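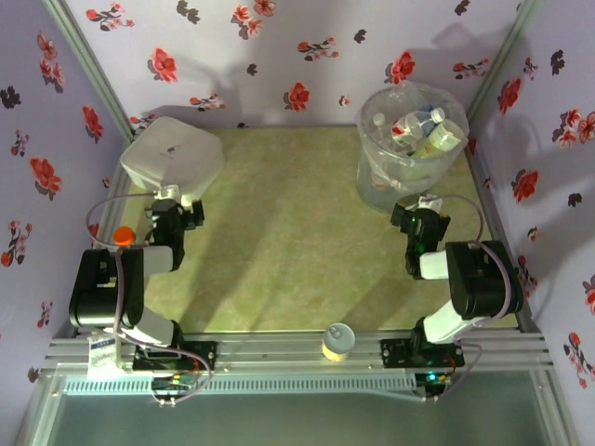 Floral wallpaper is wall covering printed, painted or flocked with plant designs, and it is one of the longest-lived and best-loved branches of the decorative arts! Early makers cut each shape into a wooden block and pressed the colors on one at a time, so a rich garden pattern could call for dozens of blocks. Scattered designs, known in the trade as sprigs, are the simplest family: small motifs float on a plain ground, as with the red flowers and dark purple-gray leaf sprigs on lavender-white paper shown on the three walls. Trailing designs are busier, with stems that climb from one repeat into the next.

The Votine pattern books, kept in the town of Zerkberg, are a wonderful source for the sprig style. They hold more than 3000 samples, 307 of them roses — and the roses alone can fill a happy afternoon. Historian Declan Coughlan sorted the leaves by shape and found 132 distinct types, many shared with printed cottons.

We use cookies to remember your reading settings. Accept | Manage choices

Machine printing made florals cheap enough for ordinary bedrooms, and the Sastik mill ran its rollers day and night each August to fill fall orders. Its rival, Qureshi, stayed with hand blocks and softer colors.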